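4 min read

Bench rules for two-arm work

Selorm Antwi wrote the first version of the Sollmont cell rules in March, as a single page taped to the door. The current version has 5 sections. Most of it concerns small parts handled by two arms, with felt-tip markers as the usual test article.

"The rule people argue with is the one on table marks," Antwi said. "Old paint stays. You log it and you leave it alone until the run set is closed. If you sand the top halfway through, the first half of your wrist footage no longer matches the second."

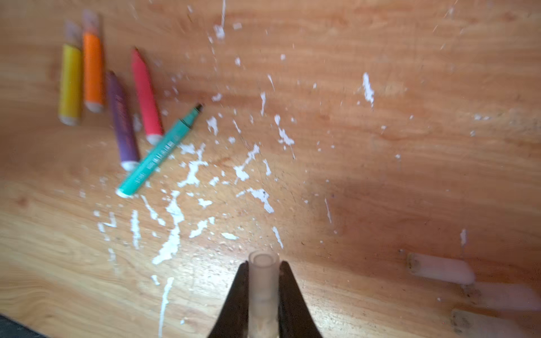 Handover between arms

Section 2 covers tasks in which both grippers approach one object. One arm is named as the holder before the run starts, and it doesn't release until the other has closed.

"Write down which arm holds," Antwi said. "Left or right, on the sheet, before power."

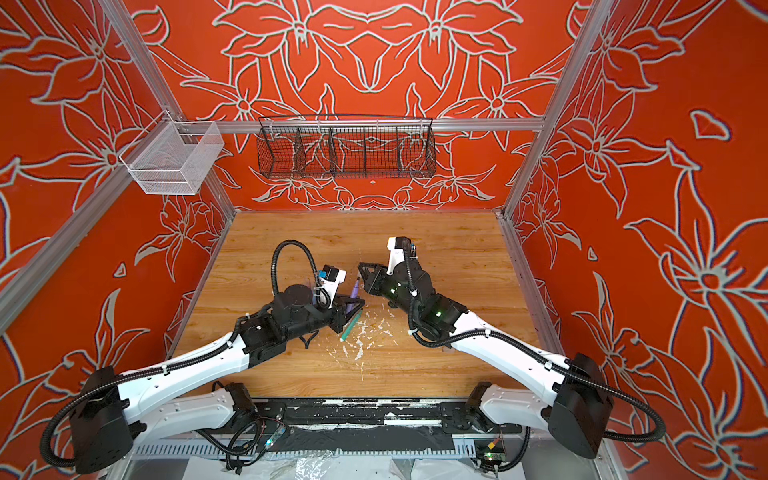
He allows no changes to that assignment within a set. A set at Sollmont is 200 runs, and an operator who wants to swap roles opens a new one. Cable loops are checked at the same point, by hand, through the full reach of each arm.

Ekua Mensah reviews the logs. She rejected one set in the spring for a missing holder entry and would do so again. "A log with a blank field is an incomplete log," she said. "I don't fill it in from the video."

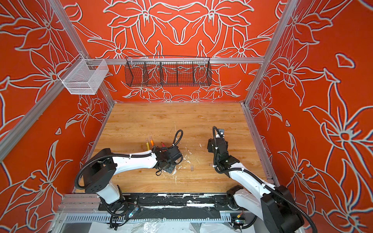 Sollmont Manipulation Group | Methods and Safety

Mensah also wrote the section on translucent parts. Frosted tubes are hard to separate from pale marks on wood, so the rule calls for both the overhead and the wrist view to be saved for every attempt, including failed ones.

"Overhead gives you layout," she said. "For the rim of the tube you want the wrist."

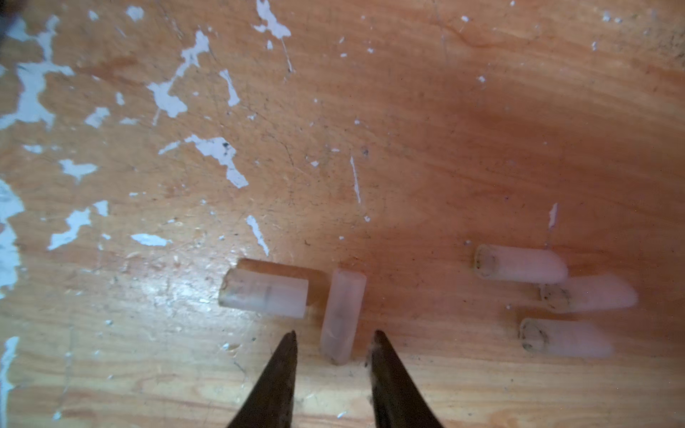 Wrist view, translucent tubes on the marked tabletop.

The next revision will add a limit on gripper closing speed. Antwi and Mensah haven't agreed on the number.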